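Jakora builds a town of street corners to teach its delivery carts the road

Jul 1, 2018 – By Chaimae Shehata 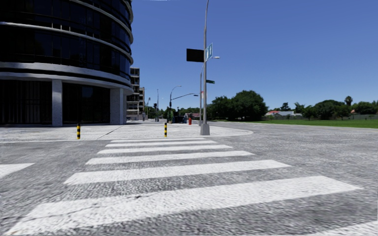

Two thousand crossings and counting

If you have ever tried to teach a child to cross the road, you will know that one lesson is never enough, and that the corner by the school is a very different matter from the corner by the shops. The small team at Jakora has been finding much the same with its delivery carts, and has spent a good part of this year building a computer-made town so that the carts can see as many corners as possible before they are let out onto a real one.

The town is called Utix, and it exists only on the firm's machines. It has zebra crossings, glass offices, lawns, lamp posts and a palm tree or two, and it has now given the team 2,000 finished examples of what a cart might meet as it comes up to a crossing. The last of that first batch was saved at the end of June, rather late in the evening, and there was cake the next morning.

Hajar Ashour, who looks after the collecting, was kind enough to sit me down beside her for an afternoon and let me watch. The work is slower than I had imagined. She picks a corner, sets the view at the place she wants, chooses the weather and the time of day, and saves the picture. The program then writes out a second copy in which every part of the street has its own label: road, paint, kerb, pavement, pole, sign, tree and so on. The two are kept together as a pair, and it is the pair that the cart's learning system is given to study.

"With a real street you have to draw all those outlines by hand," she told me, "and I have done it, for a whole winter, and I would not wish it on anyone. Utix knows where its own kerbs are. What it doesn't know is which corners are worth having, so that is still our job."

Quite a lot of thought goes into that choosing. Corners with a rounded kerb are wanted at the moment, as the system has been too fond of straight ones, and so are crossings seen at a slant, where the nearest stripe looks enormous and the farthest is hardly more than a thin line. Worn paint is wanted too. Striped bollards have a list all to themselves, after an early version of the system took a yellow and black one for a person in a bright coat and waited for it, very politely, to go across.

Of the 2,000 pairs, 793 have clear skies, which Adel Berrada thinks is far too many. He is in charge of the testing side and would like a good deal more rain, and some fog, and the low sort of sun that gets in everybody's eyes. A further 27 pairs were thrown out in June when it was found that their labels had slipped and part of the grass had been marked as road. Those corners have been put right and will be saved again this month.

Nothing made in Utix is meant to stand alone. The team also has a much smaller set of photographs from real streets, taken on foot at 22 crossings, and these are held back from the learning altogether and used only for checking. On the first check the system found the edge of the pavement well enough by day but was easily muddled by shop windows – glass is a trouble, Mr Berrada says, as it is full of other bits of street.

The next batch will be begun in the coming weeks, with night scenes first and then rain. Ms Ashour would be glad to hear from readers who know of an awkward crossing, the odder the better, so that its general shape can be copied into the town. Suggestions may be left at the Jakora front desk, and a rough sketch on the back of an envelope will do perfectly well.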